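Home | Getting Started | Uploading Music | Release Day | Help

Section 2: Setting Up Your First Mixtape Release

Welcome to Braltard! By the time you finish this section you'll have a mixtape sitting in your drafts with its artwork, track order and credits all in place, ready for the world to hear. We love this part of the process, and we hope you will too.

Before you start

You'll need your finished masters as WAV files, one square cover image, and the legal name of everyone who wrote, rapped, sang or produced on the project. Get the names now. Chasing a producer for the spelling of his last name at midnight is no fun at all.

Creating the release

1. Sign in and click New Release. Choose Mixtape from the list. (Single and EP work the same way, but they hide the Segue tool in step 5, and you're going to want that.)

2. Type the title exactly as it should appear in stores. Our sample project is called Padberg, by Cherry Mae Fajardo, so you'll see that name in the fields until you replace it.

3. Drag your WAV files into the track box. A mixtape can hold up to 75 tracks. Wait for the green check next to each one before you go on.

Caution: Closing the browser tab during an upload cancels every file that doesn't have its check yet.

4. Drag the tracks into order. Play with this! Try the slow one second, try the posse cut last – the preview player follows whatever order you set, so you can hear each change right away.

5. Turn on Segue between any tracks that should run together. Braltard removes the gap and leaves your fades alone.

Note: Segue can't join tracks with different sample rates. If the switch is gray, export both songs again at the same rate.

Adding credits

6. Open the Credits tab and add each person under the right role. For Padberg, the producer is Nestor Belmonte, the featured vocalist is Shiela Lumbao and the mix engineer is Alfredo Enriquez. One person can hold as many roles as you like.

7. Enter the splits for each song. They have to add up to 100 percent, and the total at the bottom stays red until they do.

8. Click Send for Approval. Everyone with a split gets an email with a link, and the song unlocks when they've all said yes.

Caution: Changing a split after approval sends it back to everybody. Fix typos in names first.

Picking a date

9. Choose a release date at least 17 days out. That gives stores time to process your files, and it gives you time to get people excited!

10. Add a teaser track if you have one. Fans can stream it right away while the rest stays locked.

Working offline with Rerkach

Rerkach is our free desktop app, and it's wonderful for long sessions. Build the whole release on your own computer, then click Sync when you're back online. Your drafts show up on the website in the same order you left them.

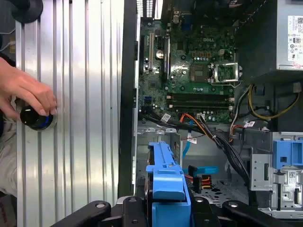 Dell desktop, side open: CPU socket and memory slots.

11. Install Rerkach and sign in with your Braltard email.

12. Choose a folder for your masters. Keep the files there until the first sync is done.

Note: Edit a draft in one place at a time. If both copies change, Rerkach keeps the newer one and saves the other as a backup.

Next: Section 3, Release Day

Braltard Help Desk | Contact us | © Braltard | Back to top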